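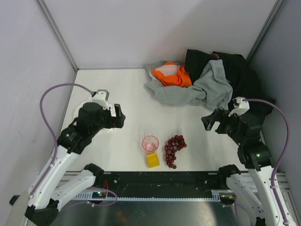

Clothing heaped in the corner of a white tabletop.

Paying properly for worn clothes

Parvaneh Sadeghi
Jan 26, 2022

The Rurnville district has collected unwanted clothing at the kerbside for 13 years. In that time the service has been judged by a single figure, the weight of material taken in. Each June the figure is published, and each June it is higher than before. It is the view of this writer that weight is the wrong measure, and that its continued use has made the district worse at the task it set itself.

A winter coat in good order and a bag of torn bedding may weigh the same. The first can be worn by another person for years. The second will at best become wiping cloth or padding. Under the present contract, the collector receives the same payment for both. There is therefore no financial reason to keep the coat dry, to keep it apart from the bedding, or to look at it at all before it is pressed into a bale and sent out of the district.

The former arrangement at Vaher, which ended when the two districts merged, was slower and cost more. Clothes were opened and looked over by hand at the depot on Karkenell Road. Items fit for wear were sent to shops within the district, and those with a missing button or a split seam were put aside for repair. Afshin Kermani, who managed the depot until its closure, told the review panel that 21 paid staff were employed there and that most had been trained on the job. Those posts were not replaced.

The usual objection concerns cost, and it deserves a fair answer. Sorting by hand is expensive, and the price of second-hand clothing has fallen as the quality of new garments has declined. Kaan Sezer has argued in these pages that a district cannot be expected to run a service at a loss for the benefit of a small number of shoppers. The point about price is sound. The point about shoppers is less so. Of the 1000 households which answered the district's own survey, 66 per cent said that they had bought used clothing for a child. These are ordinary families meeting an ordinary expense.

It should also be said that the public has been poorly advised. The leaflet delivered with the collection bags asks for "all textiles, any condition". Residents have done as they were asked - and wet towels now travel in the same bag as clean school shirts. A second bag, with two lines of plain instruction, would cost very little and could be brought in before the contract is renewed.

The renewal itself is the greater opportunity. The Vondulitz authority has moved to a payment based on the number of garments returned to wear, with a lower rate for everything else. Its first report admits to difficulties, chiefly in agreeing what counts as wearable, and Rurnville would meet the same arguments. They are nevertheless the right arguments for a public body to be having.

The draft terms are open for comment at the district offices. Clause four, on payment by weight, should be struck out.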